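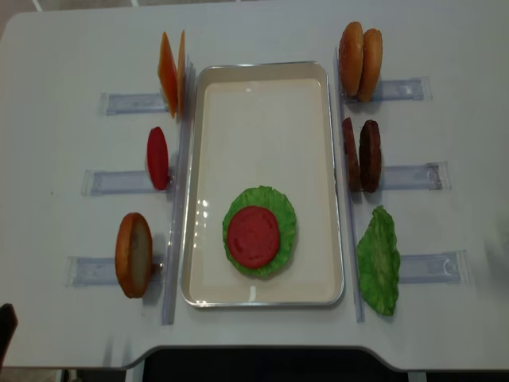
Burger cell - stop during assembly, lettuce/tomato step

February 2026, Urszula Brzozowska

Run stopped with lettuce and tomato placed in the tray and the remaining parts still in the holders. Controller reported a following error on the lift axis while the arm was returning to home. No contact with the table or the rails. Tray did not shift, tomato is sitting on the leaf with green showing all the way around, a bit more toward the top and right. Within tolerance, so the place itself is not the problem.

Log

Error raised 80 ms after the start of the retract move. Limit on following error is set to 1,000 counts. Peak in the trace was 1,320. Previous good retract from the same pose peaked at 891, so we were already close and I had not looked.

Repeated the retract by hand at low speed with the gripper empty. No fault. Repeated at full speed, fault on the second try. Swapped the drive cable for the spare, fault again. Cable is good, put the original back.

Cause, as far as I can tell

Acceleration on the retract was raised in August when we moved the cell to the Dadura sequence file. The old Senima file had a separate, slower value for moves starting near the tray. The converter dropped that value and used the global one. Place moves were never affected, which fits with the parts landing where they should.

I checked the lift axis for drag as well. Slightly stiff near the bottom of travel. Greased it, and the peak came down a little but not enough to call it fixed.

Safety note

After the error the brake engaged correctly, but the cell went back to ready as soon as the error was cleared from the panel. It should ask for a separate restart. Anyone reaching in to reset the tray would be inside the work area with the drives live. Until this is changed: press the stop button before clearing any error, and keep it pressed while hands are over the table. Label is on the panel.

Do not raise the following error limit to get through a run.

To do

- Restore the slow retract value in the Dadura file, then rerun the full stack from the bottom bun
- Ask Dirnomon for the restart setting in the panel software - the manual only covers the older version
- Log the lift axis peak on every run
- Check the other converted files for dropped values

Cell is locked out until the first two are done.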